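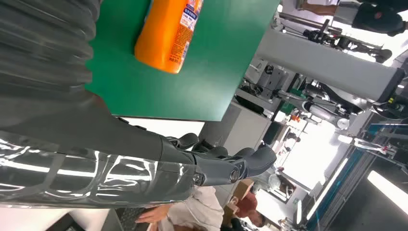 An orange bottle on the green bench, mid-morning. The blue-framed workstation is behind.

Every workshop has a table that is supposed to be clear. At Fumwood it is the green one, and on the morning I visit it is home to a bright orange plastic bottle with a white label.

"It lives there," says Gilberto Giraldo, in the tone of a man who has moved it before.

Giraldo has worked in shared rooms for most of his life and has strong views on surfaces. He likes green because small screws show up on it. He dislikes drawers, which he considers a way of losing things politely. The grey cabinet further back he tolerates, provided the doors stay shut and I don't ask what's in it. I ask. He changes the subject to lighting.

The light is worth the detour, to be fair. It pours in by the window and bleaches that whole side of the room, and the ceiling fittings stay on regardless. The table top cost $289 second-hand from Hilberg, and a new one would have been $920, a figure Giraldo mentions twice before morning tea.

Genji Kaneko, at the next desk, favours labels. He once put 39 of them around the room in an afternoon – cables, brackets, the kettle – and two are still stuck on. The kettle's says KETTLE. Giraldo objects to the font.

Their current dispute concerns whether a bottle counts as a tool. Kaneko says anything with a label does. Giraldo wants it on a shelf by June, and has started pricing shelves.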